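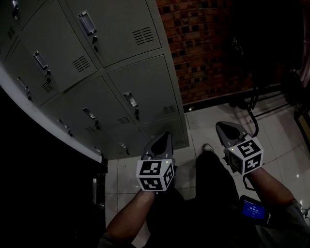

I'm looking for two or three people to help me run the locker room at Bullen, our shared workshop and rehearsal building in Stalville. It's part-time, it's paid, and it's a lot more fun than it sounds (I know, I know — lockers!).

We have gray metal lockers, the kind with a recessed pull handle, a keyhole under it and vent slots in the door. They're good lockers. What they don't have is anyone who knows which key goes with which door anymore. Over 3348 people have signed up with us since we opened, and a fair number of them went home with a key in their pocket. So the first job, and the biggest, is sorting that out.

**What you'd be doing**

- Going door by door with me and the key box, testing keys, tagging the good ones and making a list of what needs a new lock
- Emptying lockers whose renters have left, bagging what's inside and labeling it so people can claim it
- Wiping down doors and dusting the vents (an old paintbrush works great for this, I'll bring some)
- Sweeping along the bottom row and the baseboard by the brick wall
- Handing out keys on sign-up evenings and being nice to people who are in a hurry

There's a fair amount of crouching for the low doors, so please think about your knees. If crouching isn't for you, write to me anyway! The key list and the sign-up desk are sitting-down jobs and I need help there just as much.

**Hours and pay**

Two evenings a week, 3 hours each, from now through September. You pick the evenings with me, and I'm pretty flexible if you have classes or kids or a second job. Pay is hourly and goes out every other Friday. I'll tell you the rate in my first reply so you can decide before you come all the way over. If you're coming from Galtville, the bus stops right across the street, and I'll cover your fare.

**Who I'm hoping to hear from**

You don't need any experience. I'd love someone patient, someone who writes numbers neatly, and someone who won't read the notes they find in other people's lockers. If you've ever fixed a sticky lock, please say so in big letters. Our replacement locks come from Lukáč and they're simple to swap — I learned in one afternoon and I am not handy at all.

**How to apply**

Write me a few lines and drop them in the mailbox at the front desk, or call the desk and ask for extension 1726. Tell me which evenings you're free and when you could start. No résumé, please. I'll call everybody back, and then you can come by, see the room and try a few keys with me before you say yes.

Posted Mar 20, 2019. I'll take this down once the spots are filled.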